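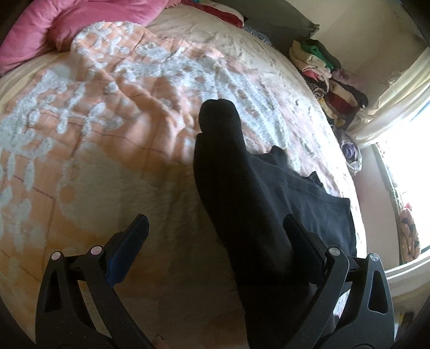

Subject: Re: [coasters] Navarora and the Heneck brick trade

Hello all,

What a treat to open the list and find somebody else asking after the Navarora! I've been chasing this ketch on and off for years and had more or less decided I was the only one left who cared about her. Answers below, in the order you asked, and then a few questions of my own at the end.

On Nov 1, 2020, a member of the list wrote:

> I'm trying to put together a history of the small ketches that carried bricks out of Heneck creek before the railway siding was laid. I have good runs for the Utus and the Yuen but the Navarora is giving me grief. She is in the harbour dues in the early 1880s, vanishes for six years, and then comes back at a different tonnage.
>
> 1. Is it the same vessel?
> 2. Was she built at Heneck or only owned there? The newspaper says "of this port" which could mean either.
> 3. Does anyone know what a "half freight" was in the brick trade? The Utus accounts are full of them.
> 4. There is a story that the hulk below the old lime kiln is the Yuen. Any truth in it?
>
> I've been through the dues books twice and am going cross-eyed. Any help welcome, even a guess.

**1. Same vessel or not**

Same vessel, I'm sure of it. She was lengthened. I was stuck on this for ages too, until I got hold of a cargo book kept by her second master, which came down through a family in the village and which I was allowed to copy at the kitchen table over two long afternoons. It runs to 177 pages and the handwriting gets worse as you go (he must have written the last third at sea, or after supper). There's a gap in the cargoes and then a single line: "Came off the slip with her new piece in her." That's it, no yard, no cost, nothing else at all, and on the next line he's loading bricks again as if it was any other morning.

Before the gap he never puts more than 400 bushels of oats in her when he's on grain. After it he's regularly over that, and grumbling about how she steers. So the tonnage change in your dues books fits beautifully.

It doesn't explain all six years, mind. You don't need six years to lengthen a ketch. My guess – and it is only a guess – is that she was working somewhere else for most of it and paying her dues there. The cargo book has a long stretch of stone cargoes with no loading place written down. Stone never came out of Heneck in my reading. If you have any of the quarry ledgers from further west, that's where I'd look first.

**2. Built or owned**

Only owned, I think. I've got a transcript of her register entry somewhere in the loft and will dig it out, but from memory the builder's place was left as "in this county", which helps neither of us. What makes me doubt Heneck is her shape. The Utus and the Yuen both had that flat run aft that all the creek boats had, so they'd sit upright on the hard at low water. The Navarora's master complains more than once of her "lying over" at the brick quay and of having to put legs out. A Heneck builder would have known better!

"Of this port" in that paper can mean anything, by the way. I've seen it used for a schooner that called in twice. The editor changed at some point and the new one was fussier, so later mentions are worth more than the early ones.

**3. Half freights**

I can help properly here and it's a lovely bit of custom. A half freight was paid when the vessel went round to load and the bricks weren't ready. The kilns were forever behind in wet weather. The master would wait three tides, and if there was still nothing on the quay he was owed half of what the trip would have earned, and could go off and find something else. In practice he hardly ever did go off. He waited, took the half freight, then took the bricks as well when they came, and the brickworks office argued about it for months afterwards.

You can spot it in accounts like those of the Utus where two payments stand against one voyage, the first a round sum and the second to the penny. If you've been counting each of those as a trip you may have her making more voyages than she did. I did exactly that with the Navarora and had to go back and redo the whole lot, so please do check before you go any further.

One wrinkle: in April, when the kilns were being relit after the winter, the rule was set aside. I have this from one letter only, so treat it with care. It would explain why there isn't a single half freight in that month in anything I've copied.

**4. The hulk by the lime kiln**

I'd love it to be the Yuen. I've stood over it in wellingtons more times than I'd like to admit. But I don't believe it. What's left is the keel, the floors, a bit of the sternpost and one side up to the turn of the bilge, and when I ran a tape along it at a very low spring tide it came out too long for her by a good way, even allowing for how much the mud has pulled it about. The beam I couldn't measure with any confidence.

The fastenings are wrong as well. They're iron all through, and the Yuen's repair bill (you'll have seen it, it's tucked in with the Utus papers) talks of treenails. She might have been refastened, I suppose.

My own favourite for the hulk is one of the dumb lighters that the lime company had towed up when the quay was rebuilt. They could carry almost 50 tons and there's a mention of one being "let lie" after she strained herself. It's a duller answer than a ketch but the length is right.

There is one thing that keeps the question open for me. An old chap who used to set nets in the creek told me years ago that a beam with a number cut in it was taken out of that wreck for a mantelpiece, and that the number was 618. If it was an official number it's only part of one. It doesn't match any part of the Yuen's number as I have it, but my copy is from a poor photocopy and the middle figures are a blur. Could you check yours? If you've got a clean copy we could settle the thing in five minutes, and I'd happily eat my words about the lighter.

**Now my questions**

- Do your dues books give the master's name each time, or only the vessel? I've a change of master on the Navarora that I can only place to within a couple of years.
- Did you ever see the Utus and the Navarora charged on the same tide? The cargo book hints that they raced each other for the brick berth, and there's a very rude remark about the Utus's skipper that I'll send you off list.
- Has anyone got a picture of the brick quay from the water side? All I've ever found are taken from the hill, with the vessels behind the drying sheds and only the topmasts showing.
- What did they do for ballast coming home? I've got her bringing back road sweepings twice and coal once, and otherwise he writes "light". A flat-run boat might manage that in summer but I can't see the Navarora being happy with it.

I'm typing up the cargo book a few pages at a time and have reached the lengthening. The spelling is all his own and I've left it alone, apart from putting place names in brackets where I'm certain of them. Anyone who'd like the file as it stands, just reply and I'll send it over. If somebody who is good with bad handwriting would take on the last third, I'd be over the moon!

I'll go up in the loft for the register transcript this weekend and post whatever it says about the builder.

All the best, and do keep going with the ketches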